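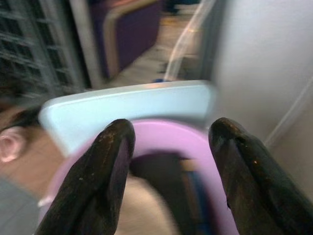 Folie 1: Schüssel aus rosa Kunststoff, zwischen zwei Greiferfingern

Geschäftsberichte von hinten lesen
Sprechnotizen, Stand 3. März 2024
Redezeit 20 Minuten, danach Fragen

Einstieg (frei sprechen, nicht ablesen!)

Guten Abend zusammen. Kurze Frage mit Handzeichen: Wer hat schon mal einen Geschäftsbericht aufgemacht? Und wer hat ihn hinten aufgemacht?
(Hände abwarten, ruhig ein bisschen länger, als es sich angenehm anfühlt)

Ich fange immer hinten an, beim Anhang, und ich möchte euch heute dafür begeistern. Vorne stehen die Fotos und der Brief des Vorstands, hinten stehen die Sätze, um die sich Juristen und Prüfer wochenlang gestritten haben. Und ich finde das wirklich spannend, ich lese so etwas im Zug!

Folie 2: Was öffentlich ist

Viele unterschätzen, wie viel offen herumliegt. Handelsregister, Unternehmensregister, für börsennotierte Firmen in den USA die EDGAR-Datenbank. Kein Passwort, keine Quelle im Parkhaus, kein Umschlag. Man muss nur wissen, unter welchem Namen man sucht, und das ist oft schon die halbe Arbeit, weil die Plattform anders heißt als die Gesellschaft dahinter.

Unser Beispiel heute Abend ist Ralavora, das Kurznachrichtennetz. Die App heißt Ralavora, im Register steht die Skutlow Holding. Wer nur nach Ralavora sucht, findet eine kleine Vertriebstochter mit einer halben Seite Bilanz und denkt, das war's. Bitte nicht aufhören! Gesellschafterliste öffnen, eine Ebene höher gehen, dort noch mal suchen.
(Screenshot der Gesellschafterliste nur kurz zeigen, die Schrift ist von hinten nicht lesbar)

Folie 3: Der Bericht

197 Seiten. Keine Angst, die lesen wir nicht alle. Ich zeige euch meine Reihenfolge:
Zuerst die Bilanzierungsmethoden. Wie definiert die Firma Umsatz, und hat sich an der Definition etwas geändert?
Dann die Risiken. 
Dann Geschäfte mit nahestehenden Personen und Unternehmen.
Dann die Ereignisse nach dem Bilanzstichtag.
Erst danach der Vorstandsbrief, mit einem Kaffee.

Folie 4: Das Wort »aktiv«

Meine Lieblingsstelle im ganzen Bericht! Bis vor zwei Jahren sprach Skutlow von monatlich aktiven Nutzern. Danach von »erreichbaren Konten«. Die neue Zahl ist höher, klar, ein erreichbares Konto ist eines mit gültiger Mailadresse. Die Fußnote dazu ist drei Zeilen lang und steht im Lagebericht ganz unten.
(Fußnote vorlesen, langsam, mit Pause nach »gültige Mailadresse«)

Daraus folgt erst mal kein Skandal. Firmen dürfen ihre Kennzahlen ändern, solange sie es offenlegen, und genau das hat Skutlow getan. Trotzdem hat die Hälfte der Artikel damals die beiden Zahlen nebeneinandergestellt und von Wachstum geschrieben. Ich übrigens auch. Mein Text von damals ist noch online, mit Korrekturhinweis.

Folie 5: Risiken, zwei Jahrgänge nebeneinander

Mein wichtigstes Werkzeug ist ein ganz gewöhnlicher Textvergleich. Risikokapitel vom Vorjahr links, Risikokapitel vom aktuellen Jahr rechts, Unterschiede farbig markieren lassen. Ein Großteil ist Wort für Wort gleich, das wird jedes Jahr kopiert. Umso schöner, wenn mittendrin plötzlich ein Adjektiv fehlt.

Bei Skutlow: Links steht, automatisierte Konten machten einen »geringen« Anteil aus. Rechts steht nur noch »einen Anteil«. Ein einziges Wort gestrichen! Ich habe bei der Pressestelle nachgefragt und die Antwort bekommen, man habe sprachlich gestrafft. Kann sein. Ich habe die Antwort so gedruckt, und ich würde sie wieder so drucken.

Achtung, hier kommt erfahrungsgemäß die Zwischenfrage, ob das nicht Kaffeesatzleserei ist. Antwort: Ein gestrichenes Wort ist ein Anlass zum Nachfragen, ein Beleg ist es noch nicht. Wer daraus gleich eine Überschrift macht, bekommt zu Recht Post.

Folie 6: Nahestehende Unternehmen

Skutlow mietet Serverkapazität bei Tveit. Tveit gehört zur Hälfte der Endley Beteiligungsgesellschaft, und Endley hält Anteile an Skutlow. (Schaubild Pfeil für Pfeil einblenden, nicht alles auf einmal, beim letzten Vortrag im November ist mir das zu schnell durchgerutscht.)
Das steht alles im Anhang, sauber aufgeführt, mit Beträgen. Man darf so etwas machen. Interessant wird es im Verlauf über 5 Jahre: Wird der Posten größer, während die Nutzung stagniert? Dann lohnt sich eine Anfrage.

Folie 7: Vom Dokument zum Thread

Ich veröffentliche solche Funde gern zuerst als Thread, und ich liebe die Form. Man wird sofort korrigiert! Als der Skutlow-Thread lief, kamen über Nacht 600 Antworten, darunter viel Krach, aber auch eine von jemandem aus der Konzernrechnungslegung, der mir eine Währungsumrechnung geradegerückt hat. Der Fehler stand in Beitrag vier, die Korrektur habe ich direkt darunter gehängt und den alten Beitrag stehen lassen.

Was sich bei mir bewährt hat: zu jeder Behauptung die Seitenzahl und ein Ausschnitt mit ganzem Absatz, nie nur der halbe Satz. PDF vorher lokal speichern. Und die Firma vor dem Posten fragen, mit einer Frist, die man als Mensch einhalten kann.

Folie 8: Zum Mitmachen

Laptops raus, wer einen dabei hat. Sucht euch eine Firma, deren App auf eurem Handy ist. Impressum öffnen, Gesellschaft notieren, im Unternehmensregister eingeben. Wer zuerst bei der Muttergesellschaft ist, ruft laut rein.
(Falls das WLAN hakt: Ausdrucke liegen in der blauen Mappe, vorne am Pult)

Falls Zeit fehlt: Folie 6 kürzen, Folie 5 auf keinen Fall.

Überleitung zu den Fragen: Welche Fußnote hat euch zuletzt stutzig gemacht?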